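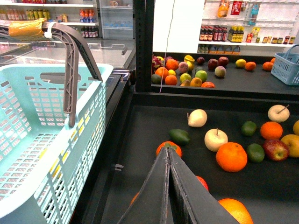

La maduración de la fruta es el conjunto de cambios por los que un fruto ya desarrollado se vuelve más blando, más aromático y, con suerte, más rico. Llevo años dándole vueltas al tema (culpa de mi abuela, que lo guardaba todo en papel de periódico) y sigo encontrando cosas que me sorprenden. Los botánicos separan los frutos en dos grupos, climatéricos y no climatéricos, y en casa los mezclamos sin mirar: un aguacate verde oscuro al lado de una manzana clara y una naranja justo debajo, como en la bandeja negra, ya reúne a los dos. El aguacate y la manzana son climatéricos; la naranja va por libre.

Frutos climatéricos

Los climatéricos son los que pueden seguir madurando una vez cogidos del árbol. En cierto momento su respiración se dispara y producen mucho más etileno, un gas que hace de hormona vegetal y que acelera todavía más el proceso. Aquí entran el plátano, el melocotón, el mango, el kiwi, el tomate (sí, botánicamente es un fruto) y casi todas las peras europeas. El aguacate es un caso curioso - no suele ablandarse mientras cuelga del árbol, y por eso muchos agricultores lo dejan allí hasta que les conviene recogerlo.

Mi amigo Tetteh Akolgo, que lleva la frutería Kodton, me enseñó el truco de la bolsa de papel: aguacate duro, manzana madura, bolsa cerrada y a esperar. En mi cocina tarda 3 días, aunque en invierno me ha hecho sufrir bastante más. ¡Y no vale abrirla cada dos horas para apretar!

Frutos no climatéricos

Las naranjas, los limones, las limas, las uvas, las fresas y las cerezas apenas mejoran después de la cosecha. Pueden cambiar de color o perder agua, pero no van a ganar azúcar en el frutero. El color de los cítricos, además, engaña muchísimo: en climas cálidos hay naranjas perfectamente dulces con la piel verde, porque la clorofila se degrada mejor cuando refrescan las noches. A veces se tratan con etileno para que la piel tome el tono naranja, y a eso se le llama desverdización. Por dentro siguen siendo la misma naranja.
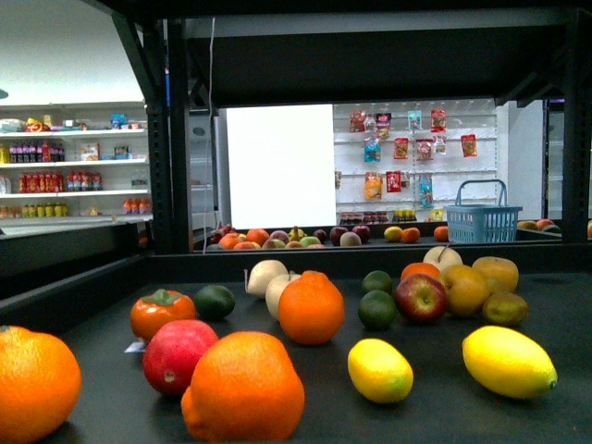

El caqui y la astringencia

El caqui, ese fruto anaranjado que suele venderse con su cáliz verde encima, merece apartado propio. Es climatérico y muchas variedades son astringentes hasta que se ablandan, por culpa de los taninos solubles que dejan la boca como una lija. Yo mordí uno antes de tiempo un martes, con toda mi ilusión, y todavía me acuerdo. Existen tratamientos con dióxido de carbono que vuelven insolubles esos taninos sin ablandar la pulpa, y así se puede comer firme, a bocados, como una manzana. A mí me siguen gustando más los blandos, con cuchara y bien fríos.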